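Bimanual Cell Working Group
Minutes of the meeting held 3rd November

Present: Golnar Bagheri (chair), Kenneth Lumanlan, Reynaldo Panganiban, Janelle Enriquez (minutes)
Apologies: Leonora Sison

1. Minutes of the previous meeting
Approved with one correction. Under item 4, "Kuten cell" should read "Dagdag cell."

2. Matters arising
The revised sign-off sheet for the Conurora site was issued in April and remains in force. Mr. Panganiban reported that 23 operators have signed it. Two signatures are outstanding and will be obtained before either person is scheduled again.

3. Good practice for two-arm tabletop work
Mr. Lumanlan presented draft 13 of the practice note. The note applies to every cell in which two arms share one work surface. The fruit and bowl task was used as the reference case.

Two-arm cell, fruit and bowl task 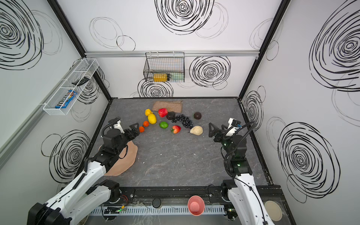
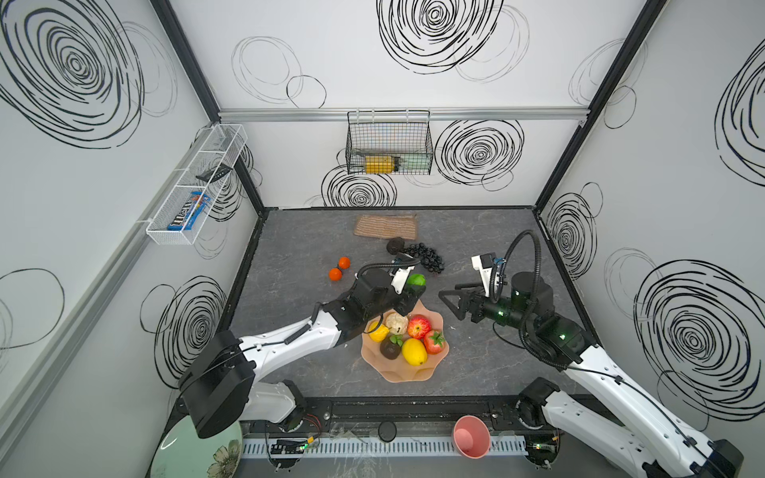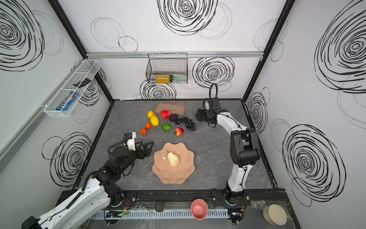 The group considered the draft clause by clause and agreed the following wording.

3.1 Only one arm may be inside the space over the bowl at any time. The second arm shall hold position outside that space until the first has withdrawn.

3.2 No person shall reach into the enclosure while either arm is enabled. Items that fall out of reach of both arms shall be left until the operator has disabled the pair and called "clear."

3.3 Cables at the wrist shall be checked through the full range of motion at the start of each shift. A cable that catches on a joint or on the rail takes the cell out of service.

3.4 Items that do not belong to the task shall be kept off the work surface. Ms. Bagheri asked whether wall baskets count as part of the work surface. The group agreed that they do not, but that their contents must be listed on the setup sheet.

3.5 The speed limit during setup was discussed at length. Mr. Panganiban preferred a single limit for all cells. Mr. Lumanlan noted that the Kuten cell uses a different controller and asked for time to check its settings. The clause was held over.

4. Incident log
The log now holds 337 entries, almost all of them dropped items. Ms. Enriquez asked that drops be recorded separately from contact between arms, as the two are hard to tell apart in the current form. Agreed. Mr. Lumanlan will amend the form.

5. Inspection interval
The group agreed that gripper fingers shall be inspected every 500 cycles and the result entered on the cell card. Bindusent has asked to receive copies of the cards. Ms. Bagheri will reply once Ms. Sison has confirmed which records may be shared.

6. Actions
K. Lumanlan: check Kuten controller settings; amend incident form; circulate draft 14.
R. Panganiban: obtain outstanding signatures.
G. Bagheri: reply to Bindusent.
L. Sison: confirm position on sharing of records.

7. Next meeting
To be called by the chair when draft 14 is ready.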